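### 3.2 How households sort what they keep

The second round of home visits began in March, and it gave us far more to work with than we had dared hope. Of the 241 households that filled in the first survey, 169 agreed to a visit, and nearly all of them let us look through at least one cupboard. Some went further and opened lofts, sheds and the space under the stairs (a wonderful source of material, as anyone who has studied domestic storage will know).

We had expected people to sort by type: batteries with batteries, string with string. Many did. What surprised us was how often things were grouped by the errand they belonged to. One household in the Bhat estate kept stamps, a spare door key, birthday candles and a tape measure in the same drawer, and the person who ran it could name the contents without opening it. Virgilio Rivera, who carried out most of the visits on that estate, began noting these as "errand groups" in his field diary, and the term has stuck.

Errand groups behave differently from ordinary categories. They change with the season, they are hard for guests to use, and they tend to break up when a family moves house. In the interviews, people spoke about them with real fondness — several told us stories about a single drawer that lasted longer than the recording allowed.
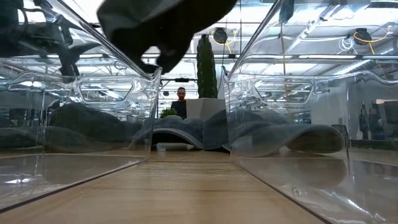 **Figure 5.** Two clear plastic bins on a light wooden tabletop, with a narrow lane between them.

Container choice matters here too. People who used see-through containers told us they wrote fewer labels and moved things between groups more freely. Those who used opaque boxes labelled more and moved less. We can't say from interviews alone which comes first, the box or the habit, and we would love to see someone test it properly.

Shobha Bangera coded the interviews using the scheme set out in Section 2, with 23 codes in the final version. Two of these, "just in case" and "belongs to someone else", turned up so often that we split each by age of the item. The split was well worth the extra work. Older "just in case" items were nearly always kept near the edges of the home, while newer ones stayed close to the kitchen.

The Rararance visits followed the same plan but with smaller flats, and the pattern held up very well. Errand groups there were tighter and more often shared between two rooms. We return to this in Section 4, where floor area is brought into the comparison.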